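We use cookies to keep this site running. Accept | Manage preferences

About Skondwood
By Adesuwa Oyelaran
Updated February

Skondwood is a small robotics workshop with 8 people and a very full kettle. We teach machines to do household jobs, mostly the fiddly ones with fabric, and twice a year we throw the doors open so the neighbours can have a go. Our last open day brought in 30 visitors, and we loved every minute of it!

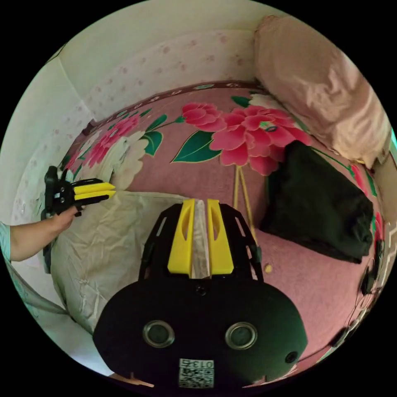
Folding is where most of our visitors start, and it's harder than it sounds. Everyone gets a turn with the hand-held grippers (kids are usually better at it than their parents). The yellow fingers close on cloth well enough, but a crumpled beige cloth on a flowery sheet still takes patience — you have to find an edge before you can do anything useful with it.

Sessions run 30 minutes and we take 3 people at a time, so please book ahead. Tea's on us.

Comments

Marg: My grandson hasn't stopped talking about the grippers. When's the next one?

Raptis: Great arvo. My folding was a disgrace, though.

Skondwood: Next one's in spring, Marg. Bring him back!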